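The robotics club at Skundlow meets in the old print room, and by 6 in the evening in February it's the only lit window on that side of the building. Inside, the students are arguing happily about bottles.

Picking up a bottle sounds like the dullest trick a machine could learn. Ask Dalia Butkienė, in her second year with the club, and you'll get a cheerful lecture on why it isn't. Clear plastic is hard for a computer to see, a full bottle is top-heavy, and a thin wall buckles if you squeeze with any conviction. "I love it," she says. "Every try teaches you something, usually that you were wrong!" 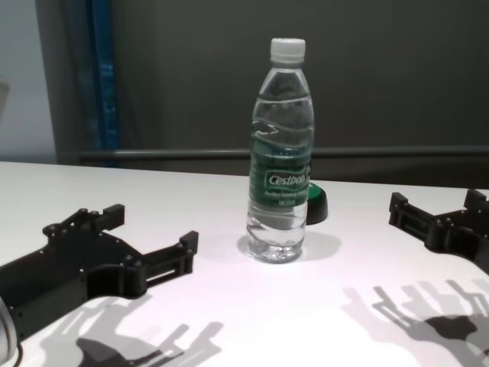

The team has logged 779 tries so far and wants more than 3,000 before the Prusari Cup, where two-handed robots have three minutes to clear a table, unscrew caps and pour. Most clubs enter with one arm. Skundlow went for two, and the software that keeps the pair from bumping into each other (it's called Bhat, after a dog) has been rewritten from scratch twice.

Their coach, Lucrezia Parisi, mostly lets them get on with it. She'll wander over, ask what they expect to happen, and wait. It's a wonderful thing to watch: a huddle around a laptop, somebody counting down, then the whole room leaning in as the fingers start to close.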